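Headphone Amplifiers and the Case for Published Measurements

The market for dedicated headphone amplifiers has grown considerably, and buyers now face a range of products that differ greatly in price and very little in outward appearance. A modest desktop unit and a costly one may share the same connectors, the same volume control and much the same description on the box. It is the position of this essay that manufacturers should be expected to publish a standard set of electrical measurements for every amplifier they sell, and that retailers should decline to stock models for which such figures are withheld.

The argument begins with output impedance. A headphone does not present the same load at every frequency. Many full-size dynamic models rise sharply in impedance somewhere in the bass, and some balanced-armature earphones vary even more across the upper range. When the amplifier's own output impedance is low, these variations have little effect on what the listener hears. When it is high, the frequency response of the headphone changes, sometimes by a clearly audible amount. A buyer who pairs a sensitive earphone with an unsuitable amplifier may conclude that the earphone is dull or boomy and return it.

In spite of this, output impedance is missing from a large share of product pages. Pendelen, whose compact desktop amplifier sells well among first-time buyers, lists the dimensions, the weight and the color options, and gives a single power figure with no load attached. Lomar provides power into two loads but is silent on the source impedance. Both companies employ competent engineers, and the figures certainly exist within their own test records. The decision to leave them out is a commercial one.

Power ratings deserve similar attention. A claim of 1000 milliwatts has no practical meaning unless the load and the distortion level are stated beside it. An amplifier that delivers that figure into 32 ohms may deliver a small fraction of it into 300 ohms, and the owner of a high-impedance headphone will find the volume control near its limit on quiet orchestral recordings.

Annelore Albers, a retired broadcast engineer who has written on studio monitoring for many years, objects to the emphasis placed on specifications. In her view, most buyers do not read them, and those who do tend to compare numbers far below the threshold of hearing. She would prefer that dealers offer longer home trials. Her objection is a serious one. A difference between two distortion figures, each already inaudible, should not decide a purchase, and there is no substitute for an evening spent with familiar recordings.

A home trial, however, depends on having chosen a reasonable candidate in the first place. Few people will borrow more than one or two amplifiers, and many live a long way from any dealer. Published measurements allow them to rule out the plainly unsuitable before anything is shipped. Dvořáček, a small firm with far fewer resources than its larger competitors, already includes a one-page test sheet with each unit, showing output impedance, power into 4 loads, channel balance at low volume settings and residual noise. If a workshop of that size can manage it, the expense cannot be prohibitive elsewhere.

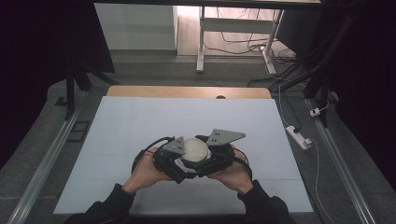
What a Minimum Standard Should Contain

The list need not be long. Output impedance should be given for every socket, as balanced and single-ended outputs frequently differ. Power should be stated at a named distortion level into at least one low and one high load. Noise should be expressed as an absolute voltage at the output, so that owners of sensitive earphones can judge whether hiss will be audible between tracks. Channel balance should be reported at the lower end of the volume range, where inexpensive potentiometers are often at their worst.

Bohumila Krajčí, who manages product testing at the retailer Moltoma, has proposed that figures be taken from production units and updated whenever a circuit is revised. This is a sensible addition. Components are substituted quietly during the life of a product, and a test sheet prepared for a prototype may have little bearing on the amplifier a customer receives.

Price should offer no exemption. A listener spending $79 is as entitled to know whether an amplifier suits a particular headphone as one spending $3000, and is perhaps less able to absorb the cost of a mistake. Retailers are well placed to apply pressure here, and they should begin by adding an output impedance field to their own product pages and leaving it visibly blank where the manufacturer has supplied no figure.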